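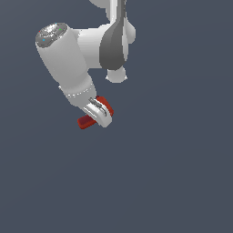 My mother kept a sourdough starter in the back of the fridge for most of my childhood, and I killed it the summer I turned fourteen. She was away visiting my aunt, I was told to feed it, and I fed it. With pancake mix. It went gray, then it went pink, and then it went in the trash while I practiced looking innocent.

So you would think I'd have stayed away from bread. I did, for a long time! Then we moved to Zelthorpe, and the only bakery in town closed the same month we arrived, and the supermarket out on the Bickerstaff road sold a loaf you could fold up and put in your pocket. I lasted until February.

My first attempts were bricks. My husband, who is a kind man, sawed through one with the knife we use for squash and said it had "a lot of crust." I was using a recipe off the back of a flour bag and a packet of yeast I'd brought from the old apartment (I found the packet's expiration date later, and I'm keeping it to myself). I also had no idea how warm a kitchen is supposed to be. Ours sits on the north side of the house and in winter it hovers at 62 degrees, so all those instructions that say to let the dough rise for an hour might as well have been written for another planet.

The person who straightened me out was Gorazd Popescu, two doors down. He had baked for a living in his twenties, at a place called Gristach that did rye for half the restaurants in the county, and he came over one evening to return a ladder and saw my dough sitting there like a wet sock. He poked it. "Come back at breakfast," he said, and I honestly thought he was talking to me, but he was talking to the dough.

I left it out overnight. I'd always assumed that would poison us all. In the morning it had climbed right up over the rim of the bowl and was wobbling when I walked across the floor, and I baked it and stood in front of the oven door for the entire time like a kid at an aquarium.

Since then I've gotten a bit insufferable. I have 3 bannetons now, which are those coiled baskets that leave rings on the loaf, and I only ever use one of them. I've got opinions about salt. I bought a bag of Prollora, a wheat some of the small mills near us have started selling again, and it tasted so much like warm hay and nuts that I phoned my mother just to tell her. She asked if I was eating enough vegetables.

A few things I'd pass along, if you're starting out in a cold house with a bad track record. Get a scale. I fought this for ages — I grew up on cups and I like cups — but flour packs down, and my cup on a lazy morning weighs a lot more than my cup when I'm paying attention. Go wetter than feels decent. Your hands will look like you lost a fight with a papier-mâché project, and wetting them first helps. Bake it in a heavy pot with the lid on, and take the lid off for the last stretch. And write down what you did! I have a notebook going back to the bricks, and the entries from that first winter mostly say things like "no" and "why."

Let it cool before you cut it, too. I know. I have never once managed it with the first loaf, so these days I bake 2 and sacrifice one to whoever is standing in the kitchen with the butter.

The starter in my fridge came from Gorazd in a jam jar, with a strip of tape across the lid that said FLOUR AND WATER ONLY. I'd told him about the pancake mix. My mother is coming to stay next month and I plan to send her home with a jar of it, same tape and all, and I suppose I'll have to tell her what happened to hers.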